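MERNATDALE - The bathroom robot Gimix has been trying out in Rinden is back at the sink after 2 days of setup work. New fingertips on both grippers, arms re-zeroed, wrist screws checked. Took until 11 at night, the firm said. 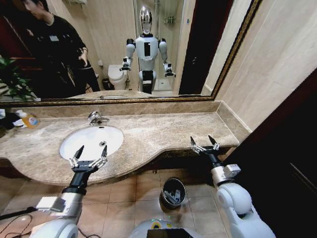 Two-armed robot at the marble vanity in Rinden.

Left wrist was the trouble - drifting a little on every reach, so the fingers closed short of the faucet. Gimix now wants a zero check every 200 reaches, and says it takes around 20 minutes. Cables get looked over at teh same time. 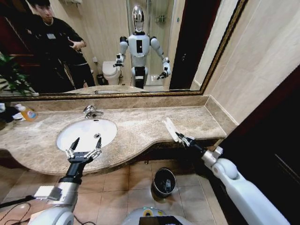 Paquette wrote in to ask why the check can't run overnight by itself, and whether spare fingertips will be sold seperately.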